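Ticket: Left arm pausing over the blue bin during open day run-through
Opened by: Otis Marchetti
Site: Protska demo room
Status: Open, waiting on Garg

First entry, morning

Hello all, and thank you for picking this up so quickly in what I know is a busy November. We have the Wokuvness visitors coming through for the open day and the sorting table is the bit they have asked to see up close, so I'd dearly like it behaving itself before they arrive.

The trouble is with the left arm. It goes out to the blue bin as it should, lines itself up on a packet, and then stops with the fingers open. No fault comes up on the panel. After a wait it gives up, goes back to its start position and tries again. I watched it do this on 2 runs, one after the other, and then it picked perfectly well on the next, which was almost more annoying! The right arm has been good as gold throughout.

What I have tried so far:
— restarted the Fludari controller, left it to settle, same behaviour
— wiped the fingertips with a dry cloth
— reseated the plug on the gripper lead and checked the collar was done up finger tight

Second entry, before lunch

Garg rang back (thank you, very patient on the phone) and asked me to bring the approach speed down to 70 per cent and swap the order of the job, so that the small cartons go first and the soft packets after. I've done both. The cartons went through without a murmur. The packets are better than they were but I still got a pause on one of them, so I don't think speed is the whole story.

He also wondered whether the lead gets tugged when the wrist turns. It has a fair bit of slack when the arm is reaching out, and I couldn't make the fault happen by wiggling it, though I was being gentle about it with visitors due. I would rather somebody who knows the connector had a proper go.

Third entry, mid-afternoon

First group has been and gone, and they were lovely. We ran the demonstration 3 times for them and the arm paused in one of those. I talked over it and they asked good questions about how it decides where to close on something floppy, which I answered as best I could. One lady wanted to know if it could do her recycling.

Please could someone look at two things for me: whether the wait before it gives up can be made shorter, and whether the closing threshold for soft packs was changed in the last update. I've left the bins where they are and the job loaded, so you can log in and see the setup as it stands. I'm in the building until six. 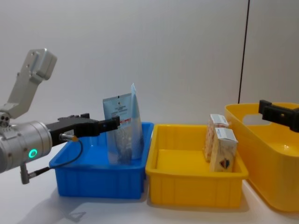 If you do need to move the arm remotely, ring the demo room first, as the second group may well be standing at the table. The kettle is on for anybody who would prefer to come down in person.

Related tickets
Right arm slow to return after emergency stop test
Fludari controller: clock wrong after restart
Spare gripper fingers, where are they kept?

Protska Support Desk | Contact us | Back to top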